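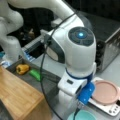 Dish rack, gray tray, light gray counter. Stripes in the rack are blue and white. Kitchen reset thread, going long, sorry

1/ OK so I've been meaning to write up how I do the counter and the rack. People kept asking after the cabinet thread in October (1,733 of you saved that one?? go drink some water)

2/ Start with the rack. Always the rack. If it's full of yesterday's stuff you can't wash anything, so everything piles up by the sink and then you hate your life by 9 pm

3/ Stuff standing on edge, all leaning the same direction. I used to lay bowls flat over the plates. Puddles. Every time. Took me an embarassing number of years to stop doing it

4/ Tray goes next to or under wherever the drips land. Mine was a Dedia one for ages, the ribbed kind, and the ribs grow gunk. Smooth tray. Please. You can wipe a smooth tray in one go

5/ Somebody asked about striped dishes vs plain. No strong opinion. Stripes hide knife marks better I think? Plain white shows every single gray scratch from the forks. Baking soda paste gets most of those off btw

6/ Ok counter. Light gray is a liar. Looks clean from the doorway, then you get your face down at counter level and there's a whole film on it. Get low and look across toward the window, thats how you find the sticky spots
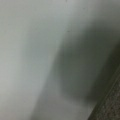 7/ and once you've found them don't scrub in circles, you're just moving the grease to a new neighborhood. Warm water, one drop of soap, long straight wipes toward you. Rinse the cloth. Again. Then a dry one

8/ Two cloths total. 2. One wet one dry. I've had people tell me they own a color system with a cloth for each surface and good for you, mine would all be in the wash

9/ Spray question since it's coming: I used the Yip citrus one until the bottle ran out and then just never rebought. Smelled great, left streaks. Dish soap is fine. Vinegar is fine too unless your counter is stone, then NO

10/ The bit behind the rack. You know the bit. Pull the whole rack forward once a week and wipe where the feet sit. There will be a ring. Old toothbrush on the ring

11/ Timing: I set 40 minutes for the whole kitchen incl. floor. Counter and rack are the first chunk and honestly if I run out of steam after that I leave the floor for morning. Floor can wait, the rack can't

12/ Cords! Anything with a cord lives at the back or goes in a drawer. A cord lying on a damp counter is a bad time and also catches every crumb in Drinville

13/ Getting replies about rack size. Measure your biggest plate first, THEN the space between sink and wall. I bought a Stenenen two-tier because it was on sale and the top tier hit the cabinet. Back it went. Single tier now – boring, fits

14/ Also for everyone saying "just get a dishwasher" – I rent. Kitchen's the size of a closet. We've been over this

15/ Someone wants a list so: empty rack, wipe tray, clear counter, soap wipe, dry wipe, rack back, wash whatever's left in the sink. Then sit down

16/ ok 3,484 views and my phone is at nothing. Cutlery drawer next time, I have Feelings about the little compartments. Muting this one now bc dinner's on the stove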